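Fault Technician, Robot Arms (two openings)
Drosico, Manipulation Lab
Full time, on site
Apply by 10 January 2022

We're hiring people who like finding out why things broke!

Drosico runs a small lab where robot arms learn to handle everyday materials: cloth, soft goods, shiny parts, anything that folds or slips or confuses a sensor. Our main project is called Pirzada, and it keeps an arm working through long sessions with a person in the room. It's fun work and the arm gets a lot done. It also goes wrong, and we've decided to get a lot more serious about that side of it, so we're opening two positions for people whose whole job is faults.

What happened in April

You should know the story before you apply, as you'll be asked about it at the interview and you'll be working with what came out of it.

During a Pirzada session last April, the operator pressed stop and the arm stopped. A moment later it started moving again, slowly, with no new command from anyone. It traveled 83 millimeters before the operator hit the emergency stop and cut the power. No one was hurt and nothing was damaged, but a stopped arm has to stay stopped, and ours didn't. We shut the project down that afternoon.

Finding the cause took us much longer than it should have. A wire in the wrist harness had been bent back and forth until it was making contact only in certain poses. When the signal dropped out, our software (our own code, we wrote it) read the gap as the stop being cleared and picked up the last motion where it had left off. So there were two faults, one in the cable and one in the logic, and each had been there for a while without causing trouble. The intermittent wire had even left marks in the logs. We just had no one whose job it was to read them.
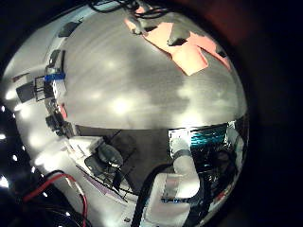 Wrist camera close to polished metal, with cables passing in front of it.

We rewrote the stop logic so that a lost signal means stop, full stop, and a person has to walk over and reset it. We replaced the harness and capped the arm at 200 millimeters per second whenever someone is in the room. Then we ran 300 hours of supervised testing before Pirzada was allowed back on its normal schedule. We're proud of that work, and we'd love to have you help us push it further.

What you'll do

You'll own the fault log. Every unexpected stop, every dropped grip, every odd noise gets an entry, and you decide which ones need a closer look. Some will take five minutes. Some will eat your week, and if that sounds like a good week, please keep reading.

You'll go through recordings from the wrist cameras next to the joint and signal data and work out what the arm was doing when things went off. The wide lenses bend everything and the arm is often turned sideways, so it takes practice to get your bearings. We'll teach you! Most people can read the views comfortably after a few days with them.
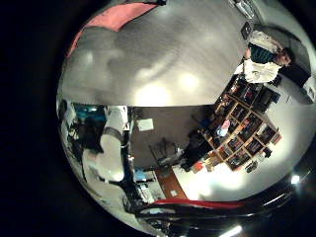
The lab seen from the wrist, arm to the left, bookshelf to the right.

You'll inspect cables, connectors, joints and grippers at the start and end of each working day. You'll design tests that try to bring a fault back on purpose, at low speed and with the area clear. You'll write up what you find in plain language, so that the programmers and the operators can both use it.

You'll also have real authority here. Either of the two fault technicians can take an arm out of service on the spot, without asking a manager first, and it stays out until that technician is satisfied. We put this in writing after April and it's in the job description you'll sign.

Who we're looking for

You've worked hands-on with machines of some kind. Robots are great, but so are elevators, packaging lines, printers, aircraft, farm equipment or stage rigging. You can use a multimeter and read a wiring diagram. You're comfortable opening a long log file and searching it patiently. You write clearly, and you can tell a coworker that their design has a problem and still eat lunch with them.

Nice to have, but please apply without them: some Python, some experience with emergency stop circuits, some time spent with vision or force sensors. We don't ask for a degree. 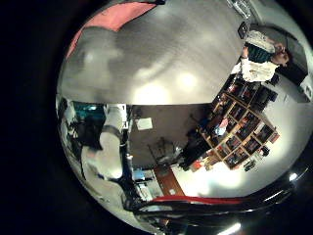
Wrist camera view across the lab, black gripper finger along the bottom.

Where you'll work

The lab is one room plus a repair bench next door. It's a friendly place and people drop in and out of each other's work all day. You'll have your own desk, your own tool set and a budget for test gear that you control yourself. Hours are regular daytime hours. There's no night shift, and we don't run the arms unattended.

You'll spend part of each month with our partners at Wondus, who build the harnesses. They've been very open with us since April and they want your findings as badly as we do. Travel is paid, and it's usually a day trip.

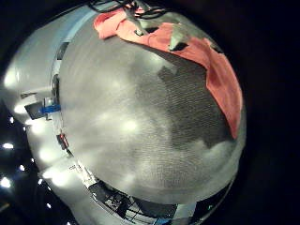
Cable routing will be your first big project. The new harness has a better clip at the wrist, but we still don't have a good rule for how much slack to leave, and slack is tricky when an arm works up close to soft materials. Too little and the wires bend hard at every turn, too much and they can catch on something. Look at how the black cables loop and overlap right above that salmon-pink cloth, and think about what you'd want to measure before you signed off on a layout like it. There's no single right answer, and we'd enjoy hearing yours. We've been trying out a flexible sleeve called Fletis on the spare arm, and you'd take over that trial from your first day.

Pay and benefits

Both positions are salaried, at the same rate, and we'll tell you the range in our first reply to you. Health and dental start on day one. You get paid training time every month, on a subject you choose. Work boots and safety glasses, prescription ones included, are on us.

How to apply

Send us a resume and one page about a fault you tracked down. It can be from a job, from school or from your own garage. Tell us what you saw first, what you wrongly believed for a while, and how you found your way out of it. The wrong guesses are our favorite part, so leave them in.

If we'd like to meet you, we'll invite you for half a day at the lab. You'll get a tour, a chance to talk with the operators without managers present, and a paid exercise with a harness that has a real fault in it. Bring questions about April, too. The full incident report will be on the table, and you're welcome to read all of it.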